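クラトモント通信 生活設備欄

軽食卓の片付け手順を改訂しました

文:タニア・ウィジェシンハ(Tania Wijesinghe)

Clutmont棟の軽食卓について、片付け手順を改訂した。適用は2025年11月2日からとする。前回の改訂は2月で、このときは食器の戻し先を変更しただけだった。今回は容器の役割分担、残った食品の扱い、卓上の拭き方の三点を書き直している。旧版の掲示は撤去済みで、新版は流しの右の壁に貼ってある。

改訂の発端は、旧版の第4項にあった「残ったものは容器に入れる」という一文である。卓上には、上の開いた半透明の樹脂容器と、蓋の付いた小型の円筒容器がある。この文ではどちらに何を入れるのか判別できず、包装済みの菓子が円筒容器に、丸めたティッシュが半透明の容器に入ることがあった。両方を空にして洗い直す作業が続いたため、容器ごとに用途を一つに固定することにした。

半透明の容器は、食品を一時的に集めるためのものとする。対象は、手を付けていない果物と、個包装のままの菓子に限る。皿に出したパンや焼き菓子は入れない。飲み物の容器、カトラリー、布巾も対象外である。底に紙は敷かない。以前は敷いていたが、紙が果物の水分を吸って底面に貼り付き、はがす手間のほうが大きかった。汚れは側面から見えるので、見えた時点で洗う。

蓋付きの円筒容器は卓上のごみ入れとする。入れてよいのは、使用済みのティッシュ、紙ナプキン、菓子の小袋、果物に貼られたシール。バナナの皮は入れず、流し横の生ごみ用に直接持っていく。容量が小さく、皮を一本分入れると蓋が戻りきらない。中袋は口を外側に折り返して掛ける。折り返しの幅は指二本分を目安にし、蓋の動きを妨げないことを確かめてから卓上に戻す。

皿に残ったパン類は、席を立つ人がその場で判断する。持ち帰るか、包んで棚に置くか、廃棄するかのいずれかで、皿に載せたまま卓上に残すことは認めない。棚に置く場合は、包みに名前と時刻を書く。時刻のない包みは、その日の終業時に廃棄する。卵、生クリーム、ハムなどを使ったものは棚ではなく冷蔵庫に入れる。見た目で具が判別しにくいものは、冷蔵庫に入れる側で扱う。

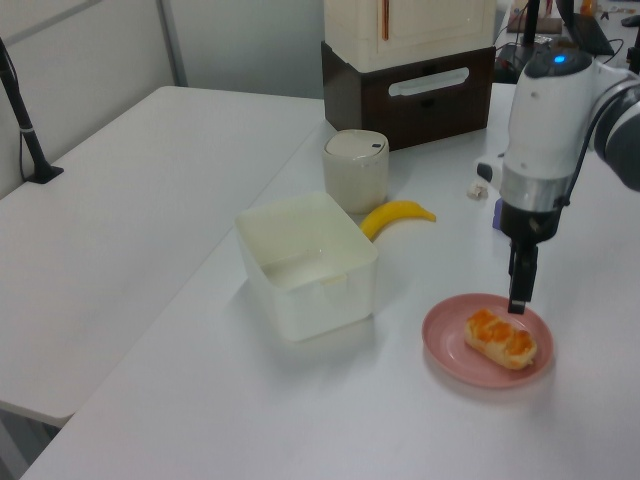 作業の順序は、食品、食器、ごみ、卓面の順とする。旧版では卓面を拭いてから皿を下げる手順になっており、皿の下が拭けていなかった。新しい順序では、まず果物と個包装の菓子を半透明の容器に集める。次に皿の上の残りを処理し、皿を流しへ運ぶ。丸めた紙類を円筒容器に入れ、最後に容器を端に寄せて卓面を拭く。

縁の立った皿は、縁の内側の隅に油分とくずが残りやすい。流しに運ぶ前に、使用済みの紙ナプキンで内側を一周ぬぐっておく。排水口のかごに入るくずの量が減る。ぬぐった紙は円筒容器へ入れる。樹脂の皿に研磨材付きのスポンジは使わない。細かい傷が入ると、色の薄い皿ではジャムや香辛料の色が抜けなくなる。洗った皿は立てて水を切り、20分置いてから棚に戻す。急ぐときは布巾で拭いてもよいが、卓面用の布巾とは別のものを使うこと。

バナナの置き方について質問があったので補足する。房のままの場合も一本ずつの場合も、反った背を上にして置く。内側のカーブを上にすると背の一点に重さがかかり、そこから変色が始まる。半透明の容器に入れるときは他の果物を上に重ねない。軸の付け根が裂けたもの、皮に穴の開いたものは集めずに、その日のうちに食べるか廃棄する。黒い斑点だけであれば問題はない。冷蔵庫には入れない。

卓面は白く、汚れは見つけやすいが、乾いた水滴の跡も目立つ。拭き取りは二段階で行う。一回目は水で濡らして固く絞った布巾、二回目は乾いた布巾を使う。奥から手前へ一方向に動かし、往復させない。手前の縁まで来たら布巾を一度折り、新しい面で隣の列に移る。油分が残っている箇所には中性洗剤を薄めたものを使い、その場合は水拭きを一回追加する。アルコールの噴霧は、Uradgate棟で卓面の艶むらが出た例があり、Clutmont棟では使用を見合わせる。

容器の底も拭く対象に含める。半透明の容器は底の縁に細い段があり、ここに入った粉砂糖やパンくずが、次に置いたときに卓面へ落ちる。持ち上げて裏返す前に、中身が空であることを確認する。円筒容器は蓋を外してから本体を傾ける。蓋を付けたまま横にすると、内側に付いた水が蓋の合わせ目に回る。

卓の奥にある木の箱と、その上に載せた収納は、片付け作業では動かさない。前面の取っ手の穴に指を掛けて引くと、上に載ったものごと動いてしまう。箱の手前は布巾が届く範囲を拭き、裏側は月に一度の清掃で二人一組になって動かす。上の収納を先に降ろし、床に置いてから箱を引き出す。戻すときは箱の前面を卓の縁と平行にそろえる。木部は乾拭きを基本とし、取っ手の穴の内側は綿棒か、布巾の角を細く折ったものでほこりを取る。

卓の近くで電源コードを使う機器がある日は、コードの手前で水拭きを止める。コードの下を拭く必要があるときは、機器を使っている人に声をかけてからにする。ノートパソコンの脇に濡れた布巾を仮置きする例が何度か見られた。布巾の置き場所は流しの縁の掛け具だけである。

消耗品の補充についても変更がある。円筒容器の中袋は、これまで部屋ごとに買っていたが、今後はPrulturmontからまとめて取り寄せる。発注番号は2691。一包12枚入りで、流し下の引き出しの左側に置く。残りが2枚になった時点で引き出し内の札を裏返しておけば、次の発注に含める。札が裏返っていない場合は補充の対象にならないので、最後の一枚を使った人が札も確認してほしい。

袋の寸法は容器に対してやや大きい。余った部分は後ろ側に寄せ、結ばずに折り込む。輪ゴムで留める方法も試したが、交換のたびに輪ゴムが外れて袋の中に落ちるため、採用しなかった。小さい寸法の袋は取り寄せ先の在庫が安定せず、当面は現行のものを使う。

食品用の容器を洗う頻度は一日一回、終業時とする。果汁が付いたときはその都度洗う。水温は手で触れて熱くない程度にとどめ、食器洗い機には入れない。樹脂の耐熱表示が確認できていないためで、表示の分かる同寸の容器が入手できれば扱いを見直す。内側のくもりは使用に支障がない。漂白剤でくもりを取ろうとした例があるが、効果は認められず、においが残って翌日使えなかった。

Srithong室では、これと別の手順を使っている。あちらは軽食卓と作業卓が分かれており、卓上にごみ入れを置いていない。両方の部屋を使う人は混同しやすいので、掲示の表題に部屋の名前を入れた。Srithong室の手順は今回の改訂に含まれず、掲示もこれまでのものが有効である。

包んで棚に置く場合の包材は、蝋引き紙と食品用ラップの二種類を用意した。表面に層のある焼き菓子や皮の薄いパンは、蝋引き紙で軽く包む。ラップで密着させると蒸気がこもり、皮が湿る。まだ温かいものは皿の上で冷ましてから包むが、その間は席を離れないこと。チーズやソースが表面に付いたものは、紙を一度かけたあとラップで覆う。油が染み出した包みは小皿に載せてから棚に置く。

温め直しは備え付けのトースターで行う。電子レンジだけで温めると冷めたあとに硬くなる。長い形のパンは網の対角に置けば収まることが多いが、ヒーターに触れる高さのものは半分に切る。受け皿のくずは使用後、本体が冷めてから捨てる。トースターの受け皿は軽食卓の片付けには含まれないため、最後に使った人の担当とする。

旧版の手順書を手元に保存している人は破棄してほしい。表題の下に「改訂」の文字がないものが旧版である。新版の写しが必要な場合は、流し横の書類入れから取ること。記載の誤りや、手順どおりに作業できない箇所があれば、同じ書類入れの用紙に項目番号と状況を書いて入れる。次号では、流し下の引き出しの区分と、布巾の色分けについて掲載する。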